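Skunden put robot arms on towel folding in June, and I've been asked enough times what it's like that I'll do it as a thread. I work in the textile room at Milmont. Opinions mine.

The pitch was that the arms take the boring part and we get "higher value work." I asked what the higher value work was. Donal Sheehan, who runs our side of it, said that was still being mapped.

Target is 763 towels a shift. Best shift so far is 433. Orla Tully used to beat that by lunch and talk the whole time. 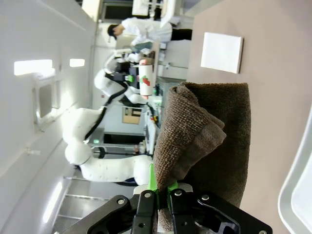
Green fingers on a brown towel, second arm behind, coworker heads down at the bench.

Brown terry is the worst of them. The hem is stiffer than the pile and the fingers will happily grab two layers and call it one. Then the fold is off and one of us does it over by hand. Redos don't go on the dashboard.

What changed for people: three of us used to fold. Now one folds what the arms drop, one watches the arms, and Orla got moved to Hegarty, 7 miles further from her kid's school. Same pay. She does pay for the gas.

My wrists do feel better, I'll give them that. My feet don't. Watching is standing.

Brundar is supposed to get the same setup next. If you work there, ask who logs the redos before you sign off on anything. We asked in week two and still don't have an answer.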